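Flidetti Bin Picking Starter Kit – three months in

I'll start with the price, as that's what everyone asks me. We paid £1,387 for the kit from Dollberg, which got us the gripper fingers, the mounting plate, a cable dressing pack and a year of the software. You bring your own arm. We already had a KUKA sitting idle most of the week, so that suited us nicely.

Fitting took me most of a Saturday. The plate went on first time and the bolts were all in the bag (hooray!), but the printed guide is dreadful. Two pages have the same drawing with different captions, and the bit on setting the tool weight is in tiny grey type at the back. I ended up on the Fletutside forum, where somebody had typed out the whole procedure properly. Bless them.

Once it's running, though, I do like it. You teach it a bin, tell it where the walls are, and it works out its own way in. I gave it 600 picks over the first week with a real jumble of stuff – soft things, hard things, packets – and it dropped far fewer than I'd feared. Boxy items are easy. Plush toys are fine too, provided you turn the grip force down to 9 on their scale. It goes up to 100 and I can't imagine what you'd need that for.

Clear plastic packaging is the weak spot. The software gets in a tizzy over shiny wrapping and will happily close on thin air an inch to the left, then report a good pick! Kong, the older kit we used before, was slower but never fibbed to me like that. Dollberg say an update is coming in January, so we'll see.

Then there are the cables.

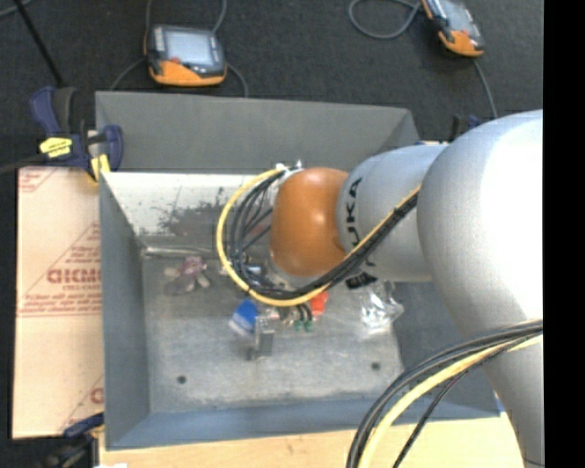

The dressing pack gives you a few straps and a sleeve that's too short for a bigger arm, and you're left with a great loop hanging by the wrist. Mine clears the bin wall, but I run it slower near the corners than I'd like. A longer sleeve can't cost much, surely? And do clamp your bin down before you teach it anything. I skipped that on day one and had to redo every position after lunch.

Support has been friendly and fairly quick, apart from one email that went missing. Four stars from me, and I'd go to five if they sorted the sleeve and the guide. If your work is mostly shiny packets, I'd hang on for the update before buying.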